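Okay, a thread on gripper maintenance. I look after one cell, one arm, one two-finger gripper, and I'm tired of reading that these things "look after themselves."

The service interval printed in our Molix manual is 2,000 cycles. No load given, no speed given, no word on what you're picking up. I'd love to know who came up with it.

I ran it by the book for a while anyway. The linkage screws on one finger had backed out well before that. I found it on a Saturday, with a feeler gauge, while I was supposed to be checking something else.

Pirmin Kälin told me to put threadlocker on everything and move on. I've put threadlocker on everything before. Then you need a new pad in a hurry and you round off a screw head getting it out. So, medium strength, pivot screws only, and a witness mark on each one. A dot of paint pen across the head and the link. If the dot splits, the screw moved.

People will sell you a vibration sensor for this. Fine. The paint pen has caught more for me.

Next thing, pads. The Bronlow rep swears their pads "wear evenly." I've pulled pads off four sets now and none of them wore evenly. The upper inside edge goes first because that's where the thing you grab leans when the wrist tips.

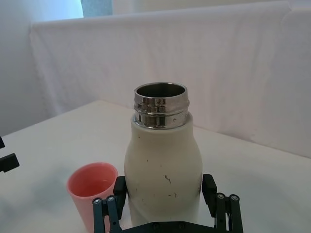
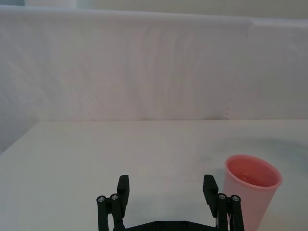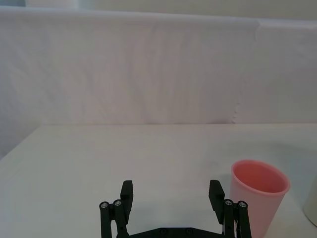 Zeroing is where I see the most nonsense. The vendor routine drives the fingers closed, watches the motor current, calls that zero and reports success. It will report success with a crumb between the pads. It will report success with one pad screwed on crooked. So I wipe the pads, run the routine, then open the fingers all the way and look at where each one sits. I do that with the gripper down at the table and nothing between the fingers, same as the second and third shots, with the cup standing just to the right, right beside the right finger. Fully open, I compare the two pads against each other by eye and then with a square. If one stands off further than the other, I don't care what the software says.

Then close on a gauge block. Then open. Then close on it again. If the two readings don't agree, go back to the screws before you touch a single parameter. I've watched people "tune" their way around a loose pivot for a whole afternoon.

Only after that do I go near a real object. The bottle is my favorite for this because it's round and tapered and it shows you a bad centering right away. Come down around it slowly, stop before contact, look at the gap on each side. A bit closer on one side is normal if you set it down by hand. Closer on the same side every time you re-place it is an offset, and it's yours to fix.

Cap off, by the way. I don't want a cap hiding a bottle that's tilting when the pads close. You can see the rim go off level long before you can see the body move.

Wrist camera. The claim is that you calibrate once and forget it. Domenica Pfister keeps a log on hers and after a pad change the view had shifted enough to matter. Mine did the same in May. We both had to take the bracket off to reach the lower screws, so of course it shifted. "Once" apparently means once per time you pick up a screwdriver.

My check for it is dumb. Save a still at the same pose before you start work, save one after, flip between the two. If the screw heads on the linkage jump, the camera moved. If the screw heads stay put and the table edge jumps, look at the wrist or the table. Takes a minute and needs no target board.

Cables. Zip ties at the wrist are how you kill a cable. I use a hook and loop strap, loose enough to slide, and check it at full roll in both directions. The Iltex sleeve people say their sleeve makes this unnecessary. Ours frayed at the same spot the bare cable used to.

Grease: less than you think, on the slides only. I wiped more grease off this gripper the first week than I've put on it since. Grease on a finger pad will look exactly like a grip force problem and you'll lose a day to it.

Error 401 on our controller is listed as "gripper communication fault." I've had it over 40 times. Reseating the connector cleared nearly all of them. Swapping the controller, as support wanted, cleared none.

Someone's going to ask about the Suominen auto-check add-on. I had it on trial. It passed a gripper with a pivot screw I could turn with my fingernail. Maybe there's a newer version. Send me a log from a cell that isn't in their showroom and I'll read it.

My interval, for what it's worth: witness marks every morning, pads and zero every week, camera still any time a tool comes out. Might be too often. I haven't seen data that says so.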